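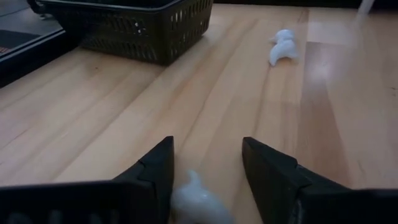 Tabletop with two small white objects

Gillthorpe Journal Collection: Data Card
Version 3, released 2018-08-07
Maintained by Qianru Shi and Silviu Vasiliu

Summary
The collection holds 444 transcribed entries from personal journals kept during group drama and diary-writing programs at Gillthorpe. The earliest entry is from 1953. Each record contains the transcribed text, the year, the prompt given to the group (where one survives) and a theme label.

Labels
Two readers assigned themes independently: grief, family, work, illness, faith or other. Disagreements were settled in discussion, and both original labels are kept in the file. Crossed-out words are transcribed and marked — they are often of interest to clinicians studying revision.

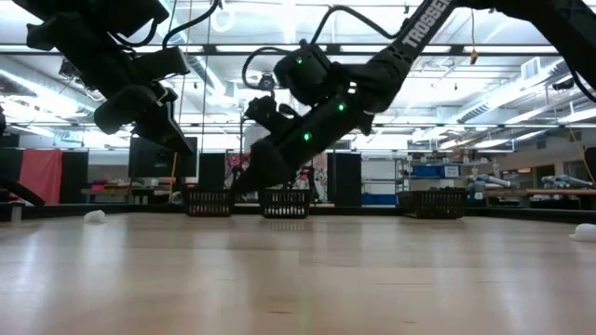 May the entries be used to diagnose a writer's condition?
The collection is licensed for the study of language and group practice only, and no clinical records are attached to it.

Known limits
Entries from the Revel group are short and mostly undated. Spelling was left as written. The label "other" covers a wide range of material and should be used with care.

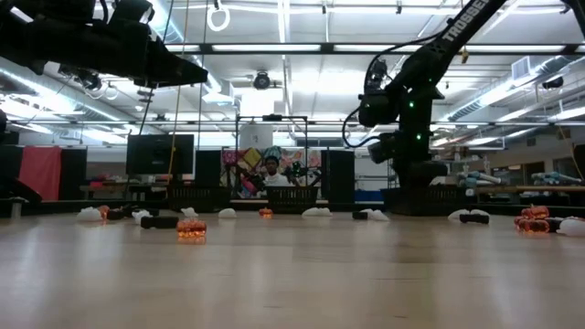 Bhupendra Kushwaha wrote that the faith label had been applied too freely to holiday entries, and asked that those be read again before the next release. The review is planned for October.

Privacy
Names of people and streets were replaced with neutral tags. Families who gave consent may withdraw an entry at any time,
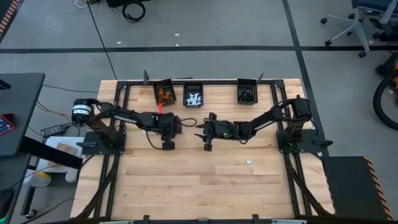

and withdrawn entries are removed from all later versions. Users holding an older copy are asked to delete the same records. Requests should be addressed to Si-eun Nam, with the record number included.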